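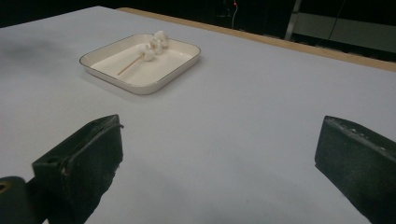
Soft Grip in Geltville

Ruwan Weerasinghe and Siu-fong Lam build grippers at Skollerstead, a shared workshop in Geltville. Their project, Stellelell, started in May with a budget of 1,000 dollars.

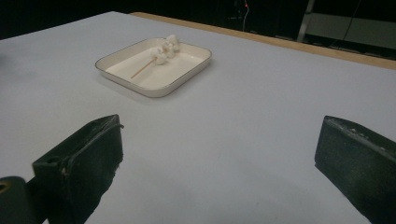
Marshmallows on a skewer, in a tray beyond the open fingers of a gripper at Skollerstead.

Lam cuts the finger pads herself and keeps a log of every change – 151 entries so far.
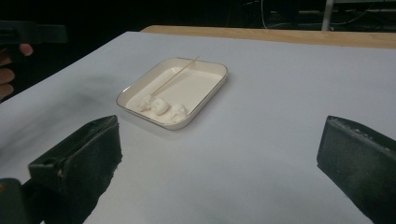
Weerasinghe came to grippers from furniture repair and still thinks mostly about pressure. Hard parts forgive a heavy hand. Three soft white lumps in a shallow tray, with a thin skewer lying beside them, ask for a lighter one. He wants the next pads thinner at the tip.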